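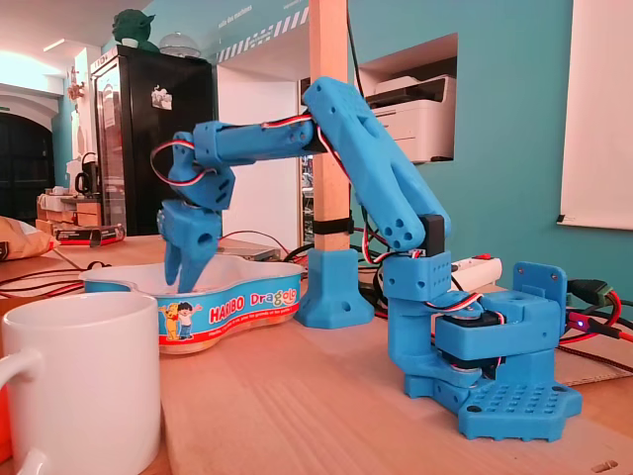 Flulto arm users told to switch off after snap-back fault

Moltville. Owners of the Flulto desktop arm are being asked to stop running it unattended after a fault that makes the elbow go limp, then jerk back at full speed. One person hurt so far, a pinched finger at the Říha workshop in March. Bruised, no stitches. The workshop put out a notice this morning and has pulled its own arms off the long jobs until there is a fix.

The fault is quick. The elbow servo stops answering the controller for 800 milliseconds, and the arm sags. When the servo comes back it gets the last position it was sent and goes there as fast as it can, with none of the usual ramping up. Anything in between gets hit. So far that has meant a tipped cup, a cracked forearm link and the finger.

Říha says the trouble first showed up on pick and place runs, the dull kind, small wrapped candy out of a bowl and into a cup, over and over. The workshop uses those to wear in new servos before the arms go to schools and hobby clubs. A full run is 500 picks. Most arms get through it fine. The ones that don't tend to go late, when everything has been working for a while.
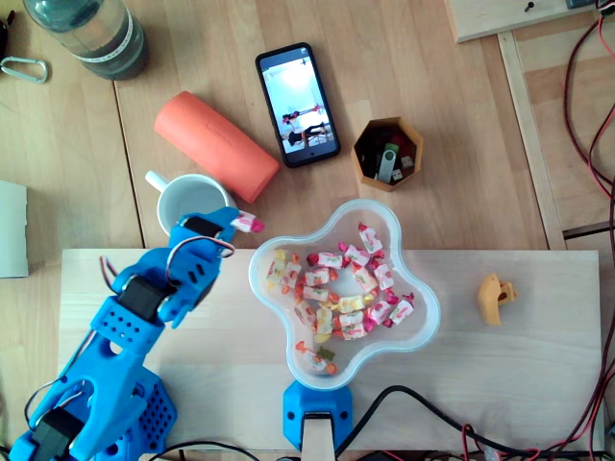
Logs from the bad runs point at the power side, according to the notice. When the shoulder and the elbow both pull hard at once the supply voltage dips, and the elbow servo resets itself. The controller doesn't notice. It keeps sending positions down the line as if nothing happend, and the servo picks up the newest one when it wakes. Swapping the servo did not help. Swapping the power lead did, sometimes, which sent the workshop looking in the wrong place for a good two weeks.

The controller board is made by Gastex. The company has told Říha that the board does what its data sheet says and that the supply should be sized for all the servos stalling together. Říha does not dispute the supply part but says a board that loses contact with a joint ought to stop the other joints too. Both sides still talking. Gastex has a test firmware out that halts the arm after a missed reply, and the workshop has it on two arms as of this week. No snap-backs yet on either one, though two arms is not a lot to go on.

The March injury happened during a reset. The arm had gone limp over the table, the operator took it for a finished run and reached in to straighten the bowl. It came back on its own. The stop key on the laptop was pressed and did nothing, which turns out to be a second problem. The stop is sent over the same line as the positions, so it waits its turn behind them. The only thing that cut the motion was switching off at the power strip.

That part has owners more upset than the fault itself. The manual tells new users to keep a hand near the stop key. It says nothing on pulling the power, or on where the switch should be. A revised page is promised, and the workshop says a separate hard-wired button will go in with every new kit. For kits already out, the button will be mailed free to anyone who asks. 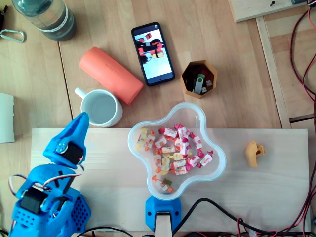

Asked for comment on the owners' mailing list, one member said a button was fine but late, and that the limp elbow had been reported there well before the injury and been put down to loose plugs. The same member has since run an arm at half speed with a bigger supply and seen no resets, but would not let a class near it. Another reply said simply that if it sags, treat it as live. Říha has not said when it first heard of the sagging. The notice only says reports were "not connected at the time".

How many arms are affected is not clear. 600 kits have gone out in total. The first 100 shipped with an older board and a slower servo and are not thought to have the problem, although the workshop wants those owners to check the supply anyway. No formal recall. The notice calls it a "pause", and the wording has already drawn some complaints on the list.

What owners are asked to do for now:

Switch off at the strip before reaching in, every time, even if the arm looks done.
Put the strip where it can be reached without leaning across the table.
Cut the speed setting to half. No long runs with nobody in the room.
If the elbow sags, power off and save the log before starting again. The log is overwritten on restart so copy it first.
Check the forearm link for cracks near the servo screws. Print a new one if there is any doubt. 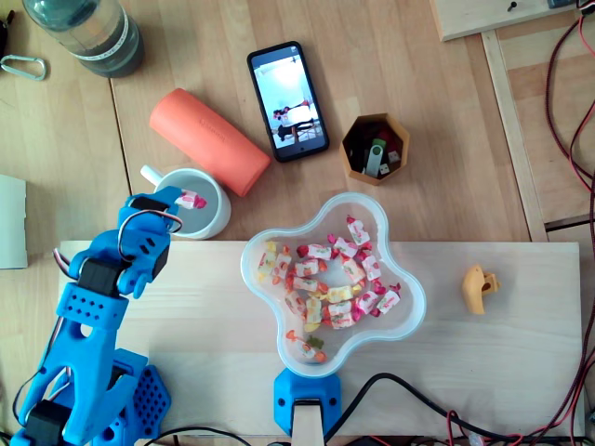
A Flulto arm with a wrapped candy in its gripper, just above the rim of the mug.

Replacement links can be printed from the files already on the project page, same settings as before. Thicker walls will not fit over the servo, a few poeple have tried.

Two school sessions in Moltville that were to use the arms have been put back, no new date. Říha says they will go ahead once the new firmware has done full runs on more arms, with the hard-wired button fitted. Gastex expects to release the final version after that testing. Owners can send logs to the workshop at the adress on the notice, and should put the board revision in the subject line.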